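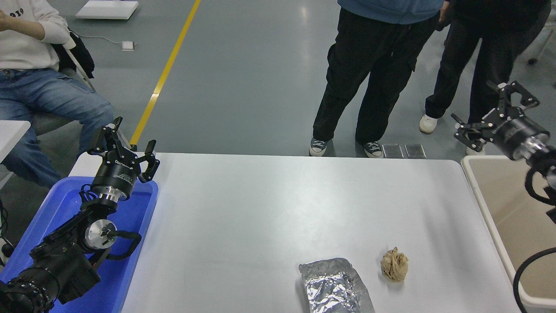

Shorts, hems and the dress code letter. Quick ones before I forget

Got the note home again in January, hem must sit at the knee or they get sent to the office. Fine. Cheaper to fix what you have than buy new, so:

Check the hem allowance first. Turn the skirt inside out. Most school skirts from Erkilley have a good deep fold in there, the cheap packs don't. Unpick with a proper seam ripper, not nail scissors (I have the hole to prove it).

Old crease line won't shift? White vinegar and water, half and half, dab on, press through a damp tea towel. Test inside the waistband first, navy can go a funny colour. Leave flat 30 minutes before you sew.

No allowance left. Add a band. Same colour if you can match it, if not go a shade darker and pretend. Mitali Mollah does hers in bias binding and they look better then the originals.

Shorts too short: let down the cuff, then one row of stitching close to the edge. Ones that ride up are usualy too tight in the thigh and no hem will help. Size up and take in the waist with buttonhole elastic.

Trousers falling down, the other complaint on the list. Buttonhole elastic again, or move the button over. Belt loops gone? Cut new ones from the inside of the hem.

Measuring. Get the kid to stand still, shoes on, arms down. Pin one side, then measure up from the floor the whole way round. Don't measure down from the waist, waists wander.

Hemming tape is ok for a week. Wash at 60 and it lets go, ours did at sports day. Cold wash, or just sew it.

Logos and rude slogans on t-shirts: patch from the inside shows through, so patch on the front. Iron-on plus a quick stitch at the corners.

Name labels in last, once the hem's done, or you'll end up cutting through one.

Morven Dalgleish asked what thread. Polyester all-purpose, grey does for nearly everthing. Cotton snaps on my machine, might just be my machine.

Zips next time, if I get to it.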